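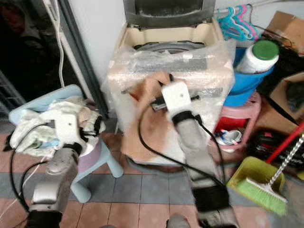
Catis laundry set, data card

Catis is the second-year project of the robotics club at Broltham College. The set has 370 recordings of two arms working at a top-loading washing machine, which stays in its bubble wrap. We drive the arms by hand controllers, and 52 recordings are kept apart for testing.
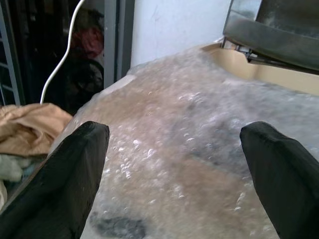
Baltazar Trujillo

Each recording has a head view and wrist views. The wrap is difficult for our grasp model - it is see-through and it shines. Please do not use the depth values on it.

Labels were checked by Tatsuya Onishi. Last change: Oct 18, 2026. Free for teaching use.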